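The "barn find" that wasn't lost
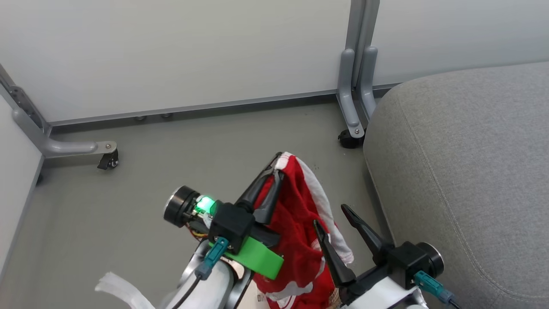 A red and white garment held over a gray floor.

Every March the listings pick up, and every March somebody has pulled a car out of a barn. The latest to land in our inbox is a Verkent coupe, offered by a dealer in Joseph with 846 miles on the clock and an asking price we won't repeat.

We have questions. The seller says the car sat untouched for 23 years. The paperwork shows a title transfer in 2000 and a second one not long after, so someone at least knew where it was. The tires look older than the battery. The dust is very even – the kind you get when a clean car stands in a dry shed for one winter.

Mikkel Nørgaard, who has restored three Verkents, read the ad for us and went straight to the chassis number. It ends in 2194, and by his records that puts it in the last batch, with the later dash. The ad shows the early one. "Could be a swap," he told us. "Ask for the receipt."

We did ask. The dealer sent a longer version of the barn story.

Low miles on an old odometer prove very little by themselves. If you're tempted, get service records, check the date codes on the glass and have the car put on a lift before any deposit changes hands.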